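双臂桌面工作站 Vonska 试用两个月：急救包收纳没难倒它，一块布难倒了它

8月　作者：本站评测组

阅读 883　评论 20

先说结论：Vonska 这套双臂工作站，宣传页上写的“柔性物体即插即用”，我不信，用完之后更不信了。

我们拿到的是标准版，两条黑色机械臂、铝型材桌架、木质台面，外加一套叫 Trater 的控制软件。厂家发来的演示视频里，它叠毛巾、装盒子、递瓶子，一气呵成。视频剪没剪过不好说，反正我们自己搭起来以后，第一周没有一次能从头到尾跑完。

安装这块我没什么可挑的。桌架孔位准，螺丝给得够，两个人一下午装好。线缆就另说了，说明书对走线只有半页，图还印糊了。我们前后改了三遍，右臂腕部那根线始终留着一个弯，抬高的时候还行，一往下探就容易碰到下面的东西。后面出的毛病，我怀疑跟它脱不了干系，厂家不承认。

测试任务选的是急救用品整理：把瓶子、绷带卷、硬壳盒和布料分别放进托盘。选这个是因为东西杂，有硬有软，有会滚的，也有一捏就变形的。硬物部分表现中规中矩。盒子抓得稳，绷带卷偶尔夹偏，小瓶子滚走过几次，重抓一下也就过去了，这些不算大问题。

问题出在布上。

两条臂分工，左臂管中间和前面，右臂管后面的托盘。布料放进托盘后，右臂应该松爪、上抬、退回待机位。可是 Trater 有个很要命的逻辑：它靠夹爪开合的反馈判断“手里有没有东西”，布一软一薄，反馈就乱跳。软件以为没放下，于是继续往下压，再压，再判断，再压。从外面看，就是一条机械臂把爪子按在一团布里不走了。 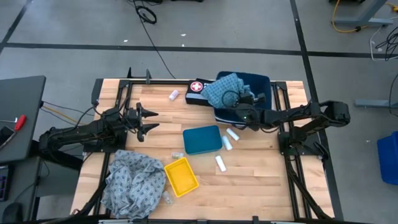
测试台：右臂夹爪压在托盘内的布料上，腕部绿灯亮

最让我不放心的是那盏绿灯。按说明书，绿灯代表“运行正常”。我们遇到卡死的时候，腕部灯照样是绿的，软件界面上也没有任何报警，日志里只有一行“等待释放确认”。如果人不在旁边盯着，根本不知道它已经出了故障。有一次它就这么顶着，直到桌边的人按了急停，关节摸上去已经发烫。

整个试用期我们一共跑了 840 次布料放置，卡死 20 次。厂家客服的回复是“比例在可接受范围内”。我不知道这个范围是谁接受的。瓶子掉了捡起来就行，机械臂持续下压又不报警，这属于安全问题，不能拿成功率去摊。

更麻烦的是左臂。右臂卡住以后，左臂并不会停，它照着自己的队列继续干活。理论上两条臂有防碰撞区，Trater 里也能看见那块区域，可区域是按计划轨迹算的，右臂赖着不走，它的实际位置和计划位置就对不上了。我们有两次是眼看着左臂往右臂那边伸过去，提前按了停。会不会真撞上？没试，也不打算试。

急停本身倒是可靠，每次都停得住。但恢复流程又是一个坑：松开急停之后，软件默认“从断点继续”，也就是说右臂会接着往布里压。必须先手动切到示教模式，把爪子张开，再把臂抬起来，最后清空队列。这几步在说明书里分散在三个章节，我们第一次恢复时就没找全。建议谁要用，先把这套步骤抄下来贴在桌边。

我们试过的几种补救办法，顺便写在这里：

换 Dagdag 的软指套，布更容易松脱，卡死少了，但抓硬壳盒开始打滑，得不偿失。

把下压力上限调到最低，卡还是会卡，至少压得轻了。这一条建议所有人都改，出厂值明显偏高。

自己加一个超时，10 秒没有释放确认就强制张爪并暂停双臂。效果最好，可惜要写脚本，不会写的用户只能干等官方更新。

说到更新，试用期间推过一次固件，更新说明写着“优化柔性抓取体验”。装上以后卡死照旧，绿灯也照旧，待机音效倒是换了一个。

横向比一下，我们之前用过 Perora 的单臂方案，速度慢，台面也小，装一盘东西要等半天。但它一旦判断不清就停下来亮红灯，等人来处理。以前我嫌它胆小，现在觉得这种脾气放在桌上反而省心。

硬件我愿意给中上，臂的重复精度和桌架刚性都对得起价钱。软件不及格。如果你只搬硬东西，而且旁边一直有人，可以考虑。要处理布、袋子、软管这一类，或者想让它夜里自己跑，我劝你先等等，至少等到厂家把卡死报警和双臂联停补上，并且写进正式的更新说明，口头答应的不算。

我们的那台目前还在用，布料任务已经从队列里撤掉了。

分享 10　收藏　评论 20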